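Home | Syllabus | Handouts | Labs
Last updated November 1, 2024

Handout: budgeting a hand-held gripper kit (C. Kerr)

Price in pairs. Left unit, right unit, labelled. Cloth needs two hands, one gripper can't hold both ends of a shirt.

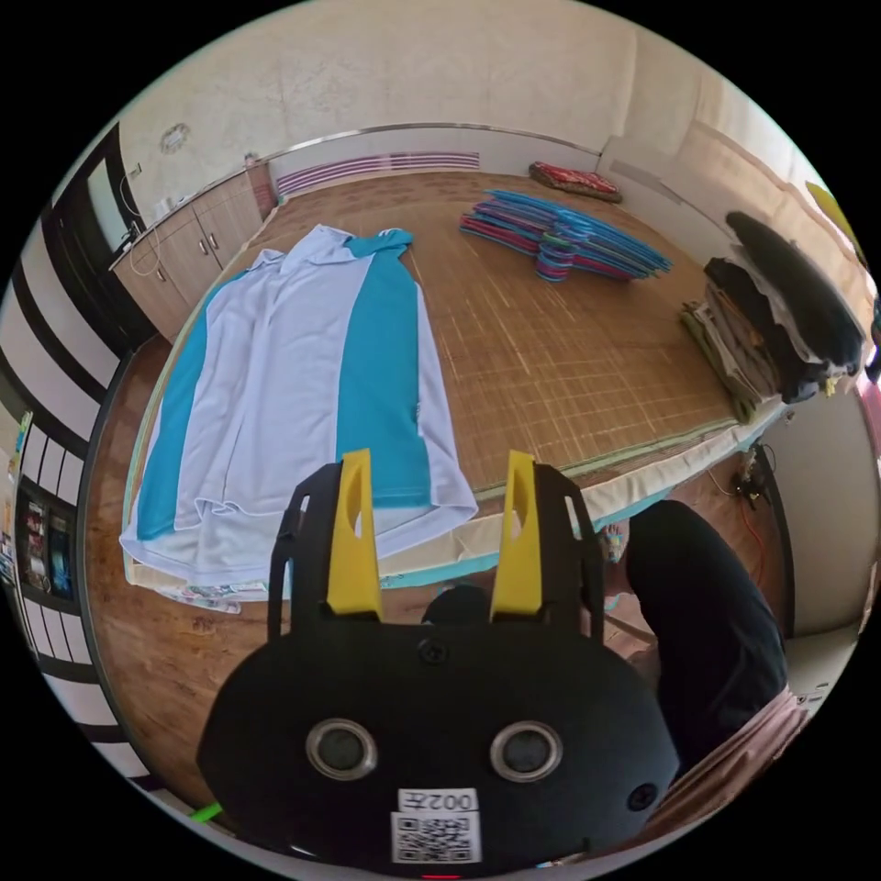

Laundry task, same teal and white shirt in both.
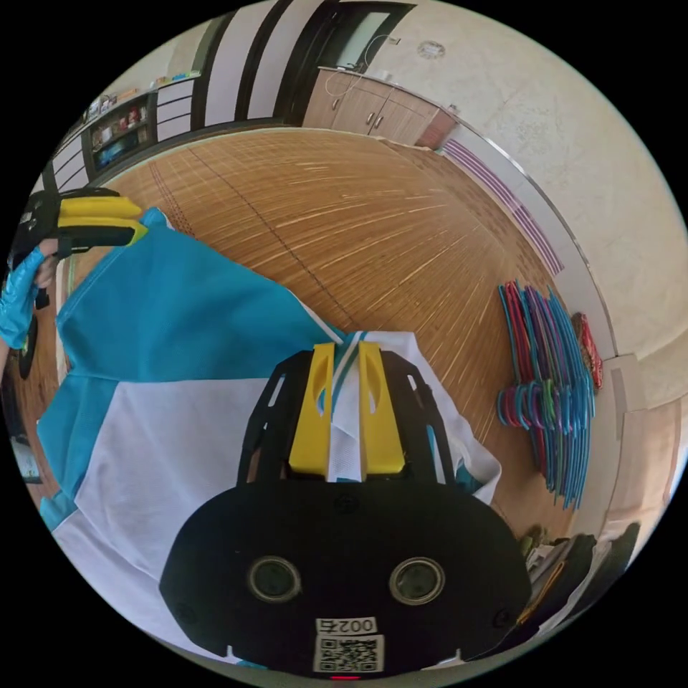

Spares: finger sets first, then cables. Set aside 23 percent of hardware for these. Trurkico quotes per unit, Burine per pair, so check wich before you compare. Shipping up to 29 days. Order by July.

Garments and hangers go on a seperate line. Storage too.

Comments (2)
Angus MacBrayne: does the 23 include gloves?
Craig Kerr: no, gloves are consumables. Line 41 on the sheet

Back | Next | Top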